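Thursday, late

Long one. Feet hurt. Writing this fast before I fall asleep on it.

Got in at 8 and the arm was already on, so Ravindra had beaten me to it again. He'd left the session list taped to the desk. Demos all day, same as yesterday, block and tray task. Pick up a block, bring it over the tray, set it down upright inside. That's the whole thing. Doing it once is nothing. Doing it all morning with your elbow up in the air is something else.

We're at 179 good ones as of lunch. Target is 2,000 by the end of February and I don't want to talk about that.

Morning was hand guiding. Grab the arm, walk it through, let go, reset. I'm still too stiff with it. I shove when I should lean. Ravindra says my paths look like somebody parking a van, and he's right, I watched the playback and there's this little hitch every time just before the lower. The arm learns the hitch too. It learns everything. So threw out a bunch from before coffee and did them again, slower, which felt awful but looked fine on the plots. 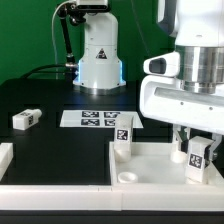

Worst part is still the last bit going down. You think you're level and you're not. If the block is tipped even a hair it lands on an edge and rocks, and then do you keep that one or not? Ravindra says keep it if it ends up standing. Nhi says bin it. I've been marking them with a note and letting the two of them fight it out — not my problem until Mutum chokes on the notes column, which it did, twice.

Lunch was soup from the place on Hallcombe. Ate standing up. Should stop doing that.

Afternoon we switched to remote. Nhi set me up with the hand controller in the next room, wrist view on one monitor, wide view on the other. Told me to try it on wrist view only for the first 2 runs. Hated it. Completely different job. With your hands on the arm you know where the thing is becuase you're standing next to it, and on the screen you've got a wall and a floor and you're guessing how far. I kept stopping high. Then over-correcting. Nhi just sat there eating crackers and said "trust the tag," over and over, until I wanted to throw the crackers.

But she's got a point. Once I quit watching the fingers and watched the marker instead, how big it was getting, whether it was square to me, it started to click. Got a decent run going after that. Slower than hand guiding still, by a lot.
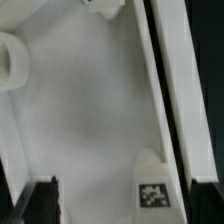

Asked her if mixing the two kinds of demo is going to confuse things. She thinks no, as long as they're labeled. Bogdan, the old version, apparently went to mush on mixed data, but that was before anybody was saving the wrist view properly. Mavomby gets trained on both from the start. We'll see. First training run goes tonight on what we've got, just to find out if the files load.

Things for tomorow:
lower the chair at the remote desk
ask Ravindra about the gain on the controller, it feels twitchy near the bottom
fix notes column
start positions, I keep putting the blocks down in the same places and it'll never learn the corners that way
real lunch

Wrist is sore on the thumb side. Tape it in the morning. Called Mom back, finally, ten minutes, she asked what I did all day and I said I moved a block. Bed.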